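Fog season, and the people who wait it out

The valley fills up sometime before 5 a.m. You go to bed under stars and wake up inside a pillow. By then the road to Mudari has no edges, the church bell comes from the wrong direction and the dogs have stopped bothering.

August used to be too early for this. Ask in the bakery and you get a shrug, then a long answer. Fog belonged to the fall, to wet leaves and woodsmoke. Now the first real bank shows up while the tomatoes are still going, and the older growers have started moving their drying racks indoors a month sooner than they like.

The recipe hasn't changed. Clear night, light wind, damp ground. The slopes lose their heat after sunset, the cold air slides downhill and pools, and the river adds the moisture. Siron sits right at the bottom of the bowl. Perfect spot for a mill in the old days. Terrible spot for a morning commute.

I came up for 2 nights and stayed longer, partly because I couldn't see the road out.

The Arnuritz weather station is a white box on a post behind the sports field, plus a rain gauge, plus a bench. It sends a reading every few minutes to a screen in the town hall lobby. Nobody much looked at the screen until the bus schedule got tied to it. When visibility at the box falls below 60 yards, the first bus waits. The driver has coffee. The kids know this, and the kids have opinions on it – most of them in favor.

On my first morning the bus waited a good while. You could hear its engine and not see its lights. Then a gap opened over the field, a long pale tear with a hill in it, and everyone at the stop looked up at once. It closed again. The bus left anyway.

Up at Mudari it's a different planet. The village sits above the lid most mornings, full sun, people eating breakfast outside in T-shirts and looking down on a flat white lake with the tops of pylons poking thru. The temperature goes the wrong way around here. Walk down from the chapel and it gets colder with every bend. By the last bend you want a coat. Inversion, the textbooks call it. In Siron they just call it "downstairs."

There's a small trade in this. Photographers, mainly. They park at the Wasilewska overlook in the dark and stand there with thermoses, hoping the top of the fog will be smooth and the sun will hit it sideways. The overlook has room for 8 cars if everyone parks nicely. Everyone does not park nicely. The valley holds 4000 people and on a good fog weekend it feels like all of them have a cousin with a tripod.

The growers are less charmed. Fog keeps the leaves wet, wet leaves get mildew, and mildew doesn't care how the sunrise looked. A vineyard on the north side pulled out its lowest rows and put in walnuts. Another has left a gap in its bottom hedge so the cold air can drain out, an old trick, and it works some years. The beekeepers told me their hives get going late and come home early. Shorter days for bees. Nobody pays them overtime.

Laundry is its own subject. Ask how the weather is and half the town answers in laundry. Hang it at seven and it's wetter at nine. Denim is the worst, the waistbands never finish. The rule on my street was nothing on the line untill you can see the water tower, and everything off it again before supper, no exceptions, guests included.

When does it lift? That's the only forecast anyone wants. Sun angle helps, a breeze helps more. A thin bank is gone by ten. A thick one can sit past lunch, and if high cloud slides over the top, forget it, you've got gray until dark. The station can tell you what's happening at the post behind the sports field. It can't tell you what's happening at the bridge.

My last morning it went fast. One minute nothing, then the goalposts, then the poplars, then the whole hillside with cows on it, very green. Somebody's radio came on. I found my car, which was closer than I'd thought, and drove up thru the last rags of it with the wipers going.
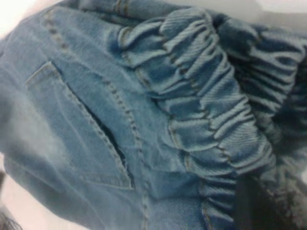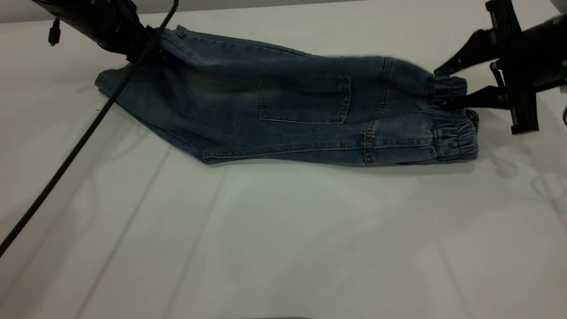
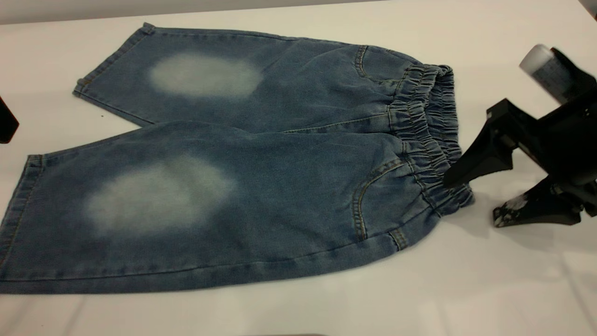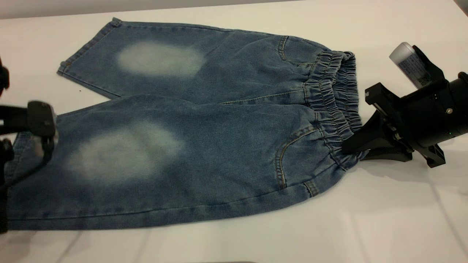 Blue denim, in washes from pale to dark.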